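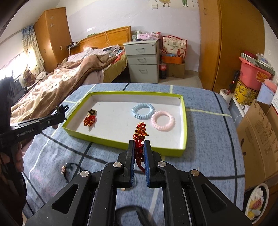
Elīna Ots wants the red cord ones kept apart from the plain elastics, and after going over it again at the bench I agree with her. She says the gold parts catch on everything they are stored with, and that two of the returns from Rosales in February were snags of exactly that kind. I had put it down to handling.

8th October

Hair accessories, storage and sorting. Continues from the page on barrettes.

Using the shallow tray with the green rim and white bottom. Small black elastics show up well against the white. Pale ones less so, the light blue and pink coils especially under the window light. Ivana suggested a gray card insert. Will cut one when the card comes in.

Working groups as of today:

Spiral coils. All colors together. They don't tangle with each other but they will pick up a loose elastic if one gets between the turns.

Black elastics with a charm or bead. Store flat, one layer.

Red and gold cord ornaments. Own compartment, loops all laid the same way. Do not stack. The knot is the stiff part and the loops are soft, so pick up by the knot. If you lift by a loop the whole thing turns over and you have to lay it again.

Plain black elastic cord. Not in the tray at all. It goes in a bag until someone has time to untangle it. Zinash did a bag of it yesterday and it took her most of the morning, so please wind offcuts on a card from now on.

Stock: the Gistindale carton was marked 400 pieces, mixed. Of the first lot sorted, 81 went to the charm group, which is more than the order sheet led us to expect. Coils are short. Gervasio is writing to them. I have not opened the inner box and don't want it opened before he hears back.

Cloth: the blue check stays on the table for now. Small charms bounce on the bare top and the cloth stops that. Against it, the dark lines hide black elastic, and I have swept pieces onto the floor when shaking it out. Go over it by hand before it comes off.

Glue on the gold trim: tried Roltis on two spare red ornaments from the reject bin. Sets clear, leaves the cord stiff where it soaks in. Put on with a pin it might do. With the brush, no. Leave both until tomorrow and then pull on the trim.

Mircea asked whether the trays could go in the drawer unit. Measured it. They fit one deep with the rim just clearing, so yes, but the bigger knots would rub on the drawer above. Coils and flat elastics only.

To do:
Gray card insert
Labels for the four groups, Elīna has the pen that doesn't smear
Ask Filludness for the price on small lidded boxes
Check the glued pair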